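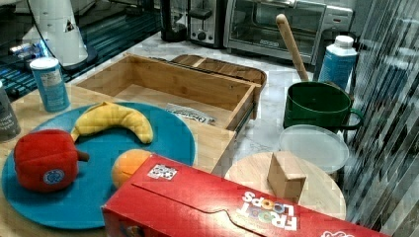
Why my planner kept arguing with itself

I spent most of September chasing one bug, and I want to write it down while I still remember how dumb the fix was.

Quick background for anyone new here. Our kitchen setup runs on a stack we call Corka. It has a perception node that finds things, a tracker that remembers them, a task planner that decides what to pick up next, and a motion layer that I mostly leave alone because Mohandas Pai wrote it and it works. The job I was testing is about as simple as they get: take the pepper off the plate, put it in the wooden box, then do the banana, then the orange. I've run versions of it so many times that I could do it in my sleep.

What I was getting was a planner that would pick a target, start moving, stop, pick a different target, stop again, and then go back to the first one. Over and over! The arm never hit anything and never threw an error. It just dithered, and the logs were full of cheerful little "replanning" lines.

My first guess was timing. It's always my first guess. I bumped the tracker's timeout from 2 seconds to 3, and the dithering got slower, so for one whole afternoon I thought I was a genius. Then I ran it with the red cereal box lying in front of the orange and it was as bad as ever.

So I did what I should have done on day one and wrote a script to dump every object ID the tracker handed out during a run. I expected maybe a handful. By the end of a long run the counter had reached 3044. For a plate of toy food!

The orange was the worst one. With the Froot Loops box overlapping the plate like that, the detector only sees a piece of the orange, and the mask changes shape a little on every pass. The tracker matched old objects to new ones by comparing the center of the mask, so when the visible piece shrank, the center jumped, the match failed, and we got a brand new orange. The planner then saw that its old orange was gone and that a new one had shown up, threw out the plan, and started from scratch. It was doing exactly what we had asked it to do.

Bindu Poduval looked over the dump with me and asked why we were matching on mask centers at all when we already had a box and a color feature for every detection. I didn't have a good answer. I went back through the history and found the commit, and it was mine (message: "temporary").

Here's what I changed, in case you've got something similar.

Matching now uses box overlap plus the color feature, and the center only breaks ties. When one object overlaps another in the view, the tracker marks the one behind as partly hidden and gets a lot more forgiving about its shape. A hidden object also keeps its last good position for a while – I cap that at 4000 milliseconds, a number I picked by trying things until the runs looked calm, so please don't treat it as science.

The other change was in the planner. It used to replan any time the object list changed. Now it asks whether the change touches the current step. If we're halfway to the pepper and the tracker has a new opinion about the toaster oven, who cares? Carry on. I'm a little embarrassed that this wasn't there from the start, but the old test setup was three blocks on a bare table, and back there a change in the list nearly always did matter.

Speaking of which, I've become a big believer in testing with clutter. A real counter has canisters and bottles and pots with handles sticking up out of them, and all of it ends up in your object list whether you want it or not. Clear plastic is its own special misery. The round lid still comes and goes from one pass to the next, and depth on it is mostly wishful thinking. For now I keep it as an obstacle with a padded box and never offer it as a target. Carleen Rutherford has a branch that handles see-through stuff properly, and I'm going to steal it as soon as she stops rebasing it.

One thing I still haven't sorted out is the box itself. The planner needs a drop point, and I'm using the middle of the inner floor, which is fine for one item and less fine once there's a banana in there. I tried picking the lowest open patch from the depth map, and it kept choosing spots right against the side wall, where the gripper has no room to open. I probably need to shrink the allowed area by the width of the open fingers and search inside that. If you've done this in a nicer way, tell me in the comments.

I'll clean up the ID dump script and put it in the tools folder this week. It's forty lines of ugly Python and the argument names are terrible, but it would have saved me most of a month.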